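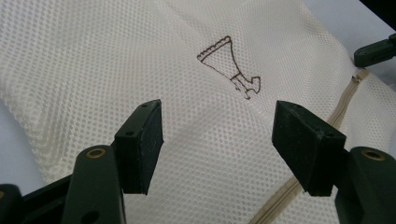
# Plikberg Laundry Labels

A word list of what people write on the tags in shared laundry rooms, collected by Ciarán Scanlon and Kamil Machala, who both had better things to do.

## What's in it

- `labels.csv` – 585 entries, one per row
- `pleas.csv` – 146 longer notes, mostly about socks
- `threats.csv` – 57 notes that didn't fit under pleas

Spelling is left as found. "Delicates" appears in more forms than you'd think the word could bear.

## Columns

`text`, `language`, `building`, `tone`. Tone was judged by Kamil, who finds most things passive-aggressive. Treat it as a rough guide to Kamil.

## Known problems

- The Trallitz building is over-represented. They write a lot of notes in Trallitz.
- Drawings are entered as `[drawing]`, with no attempt to say of what.
- Rows added in February have the building column blank. We know why and have spoken to him.

## Changes

June 2026: removed duplicates of "NOT YOURS". One remains.

## Licence

Use it as you like. Please don't send us your socks.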